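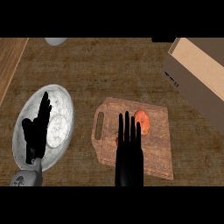

Naa Quartey started the kitchen project in March, in the back half of a shared workshop called Juston, where she rents a bench and a shelf. Her day job is fixing commercial ovens. The project is a pair of robot arms that she wants to be able to plate a cold lunch, and so far most of that work happens in a simulator.

"I have two real arms, and one of them works," she said. "In the simulator I have two that work. So that's where I spend my evenings."

The simulated kitchen is one tabletop with a cutting board, a plate, half a tomato and a cardboard box. Quartey built the first version in a weekend and has changed it many times. The board took longer than she expected. It has a handle slot at one end, and for weeks the collision shape ignored the slot, so a finger that should have passed through stopped on thin air.

"I kept blaming the hand," she said. "I rewrote the grip code twice. It was the board."

The plate is an oval one with a marble pattern. She picked it for the raised rim, which gives the fingers something to get under. A plain round plate was easier to model and harder to lift, she said, and she dropped it early.

Her partner on the build is Iman Ait Brahim, who does the electronics and most of the arguing. They met at Juston over a broken band saw. Ait Brahim does not trust the simulator much and says so.

"A tomato in there weighs what you tell it to weigh," Ait Brahim said. "It doesn't leak. It doesn't have skin that slides off. I told Naa, fine, do your tomato, but I want to see it on the bench before I believe anything."

They have agreed on a rule. A motion has to succeed in 123 simulated runs before it is tried on the working arm, and the number has no science behind it. Quartey wanted 100, Ait Brahim wanted 150, and they haggled. Small changes to the lighting and the position of the food are made between runs.

Three motions have passed so far: reach over the board, close on the tomato, and lift. Carrying it across to the plate has not. The two arms share the middle of the table, and when both move toward it the planner slows down so much that a single transfer can take roughly 14 seconds.

"You could eat the tomato in that time," Quartey said.

The second arm is the sore subject. Both came secondhand, and one has a wrist joint that drifts when it warms up. Ait Brahim has had it apart on the bench since early summer. A replacement bearing from a supplier called Closilen turned out to be the wrong width, and the next one arrived with no retaining ring. She has since turned a ring on the shop lathe and says the drift is smaller. She would not say it was gone.

The hands are the part visitors ask about. Quartey considered a simple two-jaw gripper and still thinks it would have been the sensible choice for food.

"A gripper would be done by now," she said. "But I wanted to try fingers. I wanted to hold a knife at some point. Iman has said no knives until the wrist is fixed, and she's right."

Benedicta Osei, who runs the evening sessions at Juston, asked them to put up a barrier before running the working arm with other people in the room. They built one from clear sheet and old shelving uprights. There is an emergency stop on each side, and Osei has the only key to the power cabinet after 8 at night.

"I like the project," Osei said. "I also like people's eyes."

Money has not been a large problem. The simulator is free, the computer was Quartey's already, and the bench costs the same whether she uses it or not. The cost has been time. She puts in two or three evenings a week and has given up on finishing by the end of the year.

The next job is the shared space in the middle of the table. Quartey plans to give one arm priority over the other and make the second one wait, which Ait Brahim suggested months ago. After that comes bread, then cheese. Lettuce has been ruled out for now.

"I tried modeling one leaf," Quartey said. "The computer fan came on and I went home."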